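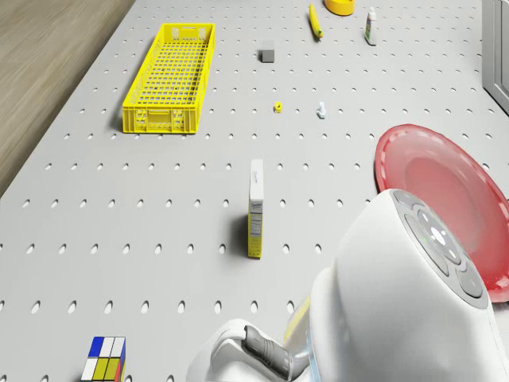 Fig. 8. Totano arm, table view with yellow basket and red plate

4.2 Placing the first objects

1. Open the table scene in Zornum and wait until all objects are loaded.
2. Set the arm speed to 40 per cent.
3. Put an empty basket within reach of the gripper.

Caution: do not change the table height while the arm is moving. 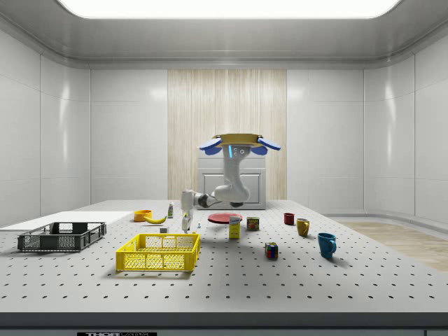 Fig. 9. Gripper pointing down, behind the yellow crate

4. Press Home — the arm goes back to its start position.

Note: save the scene before you go to section 4.3.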